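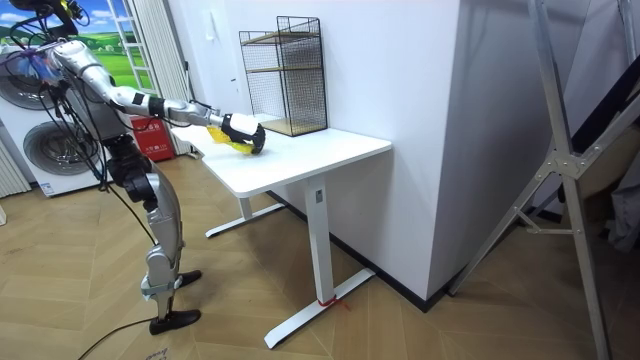
Re: [gashaw-list] Season 3 audio drama rewatch, where to start?

Hi all,

Obsa, I saw your message over breakfast and have been composing a reply in my head all day (sorry to my boss). Quoting the bit I want to argue with:

> I'd tell a new listener to skip straight to season 3. The first two
> are slow, the sound is rough, and you don't need to know who the
> ferryman is to enjoy the lighthouse story. Sosina disagrees but she
> has been outvoted in our house.
> Obsa Birhane

I'm with Sosina! Season 1 is slow, sure, and there's that awful hiss through most of episode 6, but the hiss kind of works for me. It's a ghost story told over a bad phone line. And if you skip it you lose the ferryman's first scene, where he asks for the fare and the widow counts it out coin by coin, and then the lighthouse finale is just some guy in a boat. I played it for my sister in order and she yelled at the car stereo. I don't think she yells if she starts with season 3.

Where I do agree is the Waro two-parter. Skip it, read a recap, whatever. I have listened to it twice and still couldn't tell you who stole the bell.

Other stuff while I'm here:

Itziar Aranda's podcast finally got to the novelization, and she reads the whole drowned choir chapter out loud, doing all the voices. It's the Wednesday episode. The first stretch is mostly chat about her new microphone, so jump ahead if you're impatient. Her theory is that the narrator has been dead since the prologue, and I hate how much sense it makes.

Does anyone have the paperback with the green cover? Mine is the later printing and it's missing the afterword by Agata Cattaneo. I'd happily trade my spare copy of Prollamine, which has a cracked spine but all its pages (it's the space plague one, not scary, pretty funny in places).

And is the April listen-along still on? Gadisa Ayele was going to pick the episodes, but I haven't seen a list. I vote for the well episode, with the lights off. If we're starting at 9 my time I can make it, any earlier and I'll be doing bedtime with the kids and will have to catch up after.

Obsa, tell Sosina she has my vote, so now you two are tied.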